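Two arms at the kitting bench: what changed at Kirnulden

3 September 2023

Kirnulden repairs and refurbishes small pumps for building services companies. Each finished pump ships with an installation kit: fasteners, seals, a printed card and, depending on the model, one or more hand tools. Until last year every kit was assembled by hand at a row of benches behind the test area. Part of that work is now done in enclosed cells, each with a pair of robot arms.

Glenys Hoani supervises the kitting section. She started there as a packer and moved into the supervisor's post shortly before the first cell was installed. We spoke in the section office, with the door open to the floor.

The cells were supplied by Danladi, an integrator the company had used before for conveyor work. The section has 4 of them. Hoani was not involved in the choice of supplier but was asked to write the task list, meaning every hand movement a packer makes from picking up an order to closing the box. The list ran to 63 entries.

"I thought it would be 20," she said. "When you do a job every day you stop seeing the steps. Turning a bag over to check the seal is a step. Squaring up the card is a step. The engineers wanted all of it."

Of those entries, 29 were judged suitable for the arms in the first phase. The rest stayed with people. The division followed the materials more than the difficulty of the job as a packer would see it. Rigid parts with a consistent shape went to the cells. Bags, thin film and anything that arrives tangled were left for later, and the arms are still being trained on some of them.

Training is done by operators from the section. An operator guides the arms through a task, repeats it with the parts in different positions, and marks each attempt as good or bad. The recordings go to Danladi, and an updated program comes back for trial.
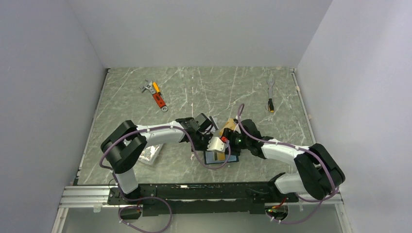

How are packers chosen to train the arms?

Packers put their names down, and Hoani draws up a rota from the list. A training turn lasts half a shift, and the operator goes back to the benches for the remainder. She does not assign anyone who has not asked for it.

Pay was the first dispute. Training turns were initially paid at the packing rate, on the grounds that the operators were packers. Hoani argued that the work needed a different kind of attention and that a bad recording cost more than a bad kit. The rate was changed in July, after the section had been running training turns for several months.

"A bad kit comes back and we fix it," she said. "A bad recording goes into the program, and then the arms make the same mistake until somebody finds out why."

The section has lost no posts so far, although 3 people who left were not replaced. Hoani gave that figure without being asked and said she does not regard it as the same thing as no change. The remaining packers handle more of the irregular orders, and the irregular orders are slower.

"The easy kits were where you got your breath back," she said. "You'd do a difficult one, then a run of plain ones. Now the plain ones go to the cell and you get difficult, difficult, difficult. The output per person looks worse on paper. I had to explain that upstairs more than once."

Targets were rewritten as a result. The old measure was kits per hour. The new one weights each kit by type, using a table that Hoani maintains herself in the scheduling software, Zeneck. She described the table as a compromise and expects to revise it again when the bagged parts move over.

Physical strain has shifted as well. There is less repeated gripping and less reaching into deep bins. There is more standing and watching, which several operators find tiring – Hoani included. Stools were added beside the cells after she raised it.

Faults are handled on the floor where possible. If an arm drops a part or stalls, the operator stops the cell, clears it and restarts from the last complete step. Anything that recurs is logged. Stops during a shift now last around two minutes each, by her estimate, and most come from parts presented at an angle the program has not met before.

A second site, Jollell, is due to receive the same equipment. Hoani has been asked to spend time there during installation. Her advice to the supervisor was to write the task list with the packers present and to settle the pay question before the first recording is made.

"They'll tell you it can be sorted out afterwards," she said. "We did it afterwards. It was a long few months."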